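## 4. Before you record: house rules for the hand-held gripper

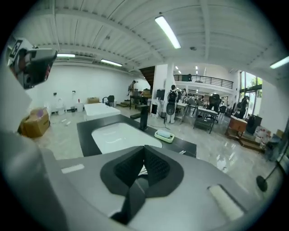

*Fig. 4-1. Gripper at the sink station, finger pads toward the basin.*

I wrote the first version of this section on a Walemgate job in October, and Kieran Cronin has been scribbling on it ever since. These are the rules we all work by now, so please read them through once before you pick up a tool (yes, even if you've used one somewhere else!).

### 4.1 Getting the station ready

1. Walk the whole station first with your hands empty. Look at the floor as well as the counter – cables are what catch people.
2. Move any loose cable out of your walking path. If it can't move, tape it flat and tell whoever is on shift with you.
3. Put out only the items on your task card. I like to set them down in the order I'll need them, but that's just me.
4. Tell everyone else in the room you're about to start. If somebody doesn't want to be recorded, wait or pick another station. No arguing about it.

> **Note:** Other people can stay in the room while you work. Keep an arm's length of clear space on both sides of you, and ask before you squeeze past anyone wearing a pack.

### 4.2 Checking the tool

1. Wipe both finger pads with a dry cloth. Check the rubber rim for splits while you're at it.
2. Close the fingers slowly and watch them meet. If one side lags, stop and swap the tool.
3. Check that the camera lens is clean and the marker pattern isn't scuffed. A smudge you can barely see will bug you for the rest of the session.
4. Write the tool number and your initials in the Memport log.

> **Caution:** Keep your free hand away from the fingers whenever the tool is switched on. I got pinched my first week and I still think about it.

### 4.3 Working at a sink

1. Dry the counter edge before every take.
2. Come in from the front and keep the body of the tool above the rim of the basin. Only the finger pads may go lower.
3. Leave the faucet off unless your card says otherwise.
4. If you drop something, let it lie, finish the take, and mark it as a drop. Salma Abdelaziz goes through these marks herself and she'd much rather have an honest drop than a tidy fake.

> **Caution:** Water on the housing means the tool is done for the day. Switch it off, put it on the drying rack, and don't test it "just to see."

### 4.4 Breaks and service

Take a break after 67 takes, or sooner if your wrist is grumbling. Finger pads get replaced at 3,000 closes; the counter is on the Memport status page. My last pair came off at 2,043 with a torn rim, so do look at them instead of just trusting the number.

Spare pads are in the drawer marked Gasolley. Take the last set and you're the one who tells Oana Sârbu.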